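Caring for Playing Cards and the Card Table at Home

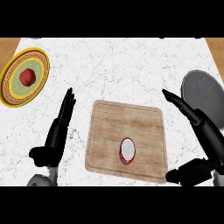 A cutting board and a decorative plate on the marble countertop.

A deck of cards can serve a family for many years if it is kept well. In our house in Istport we play most evenings in December, and in that month the cards suffer the most. I have collected here the small things which I do for them.

Before the game
Everybody washes and dries the hands. Hand cream is a big enemy of cards, so put it on after the last round. Wipe the table with a damp cloth and then with a dry one, and wait until no moisture is left. Crumbs scratch the backs, and a scratched back is a marked card.

Cleaning paper cards
Do not use water. Put a little cornstarch in a paper bag, add the cards, close the bag and shake it softly. Afterwards wipe every card with a dry cotton cloth. A pencil mark goes away with a clean white eraser, if you rub only in one direction.

Cleaning plastic cards
These can be wiped with a cloth and one drop of dish soap in a bowl of lukewarm water. Wipe again with plain water and dry both sides at once. Leave them spread on a towel for 2 hours before you put them back in the box.

Bent cards
Make the deck straight, wrap it in clean paper and lay it under heavy books for 48 hours. My neighbor Naomi Mwaipopo uses a small wood clamp with two flat pieces of board, and her result is better than mine. Do not iron the cards. I tried it once with an old deck from Kokimville and the coating became cloudy.

The cloth
A felt cloth should be rolled, because folds stay in it and the cards jump over them. Brush it after each evening. For candle wax, let it become hard, break it with a spoon and pick out the rest with your fingers.

Storing
Keep each deck in its own box, far from the radiator and the kitchen steam. A rubber band cuts the edges, so use a strip of paper instead. If you own 6 decks or more, write on the box which cards are missing. I also keep the spare jokers, and with a fine pen they can replace a lost card.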